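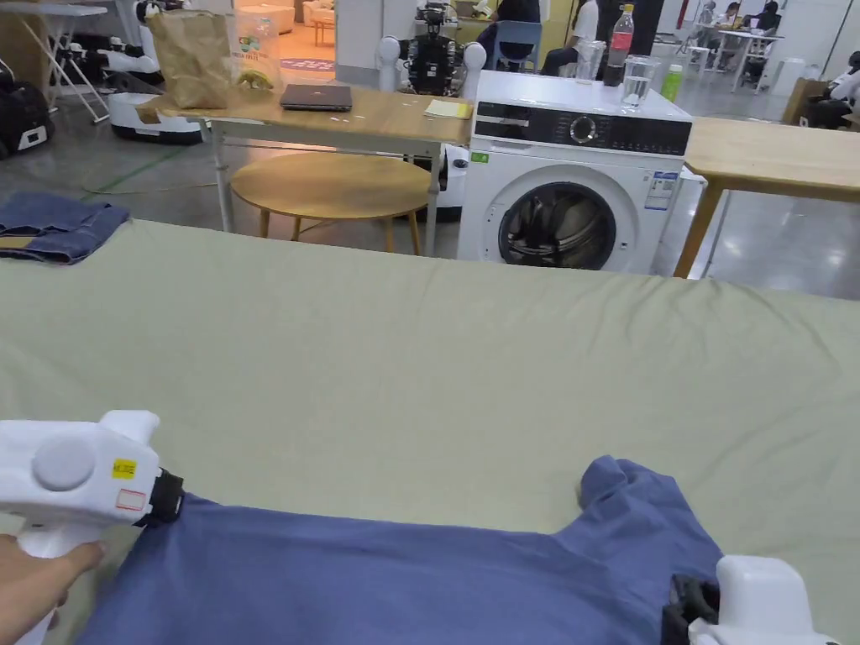 Deux pinces à main sur un T-shirt bleu, table nappée, lave-linge à l'arrière-plan.

Pinces de saisie manuelles Terkine – vente par paire, location et postes complets
Mis à jour en octobre – Rédaction : Tamsin Bright

La Terkine est une pince portée à la main, destinée aux équipes qui enregistrent des gestes de manipulation avant de les transférer sur un bras. Elle est livrée par paire. Le modèle actuel convient au linge, aux emballages souples et à la petite vaisselle. Pour les pièces métalliques lourdes, voir la gamme Prostotberg.

Ce que comprend la paire
– deux pinces avec leurs mors noirs montés
– un jeu de mors de rechange
– deux batteries et un chargeur double
– une mallette de transport
– la licence du logiciel d'enregistrement Cartwright pour un poste, valable un an

L'ordinateur n'est pas fourni. Un portable récent avec deux ports USB-C suffit pour une paire. Au-delà de deux paires sur la même machine, demandez-nous la configuration conseillée avant d'acheter.

Prix
La paire est à 925 € HT. Les mors s'usent plus vite sur le denim et les tissus épais que sur le jersey : comptez un jeu de remplacement tous les 15 jours en usage quotidien. Le jeu est à 18 € HT. C'est le poste que nos clients oublient le plus souvent dans leur première demande de budget.

La location se fait au mois, avec échange du matériel en cas de panne. Elle revient plus cher que l'achat à partir du sixième mois. Les mors usés restent à la charge du locataire.

Prévoir le poste de travail
Pour le pliage, il faut une table assez grande pour étaler un vêtement adulte à plat et garder le reste du linge à portée de main. Un tissu uni et mat, d'une teinte différente des vêtements, évite les reflets. Nous vendons une nappe au mètre, mais n'importe quel coton épais fait l'affaire.

Si le projet prévoit un chargement de machine, réservez l'emplacement du lave-linge dès le plan initial. Lachlan Hoani, qui suit les installations chez Postance, recommande de laisser le hublot s'ouvrir entièrement sans déplacer la table. Un lave-linge d'entrée de gamme convient. Le raccordement à l'eau n'est utile que si les cycles font partie des enregistrements.

Côté linge, un lot d'environ 200 pièces de tailles et de matières variées permet de démarrer. Les fripes au poids sont la solution la moins chère.

Délais et garantie
Expédition sous trois semaines depuis l'atelier Postance. Garantie d'un an sur les pinces, six mois sur les batteries. Les mors ne sont pas garantis. Les devis restent valables deux mois ; indiquez le nombre de postes et la date de démarrage souhaitée.

Ce site utilise des cookies de mesure d'audience. Accepter – Refuser – Personnaliser mes choix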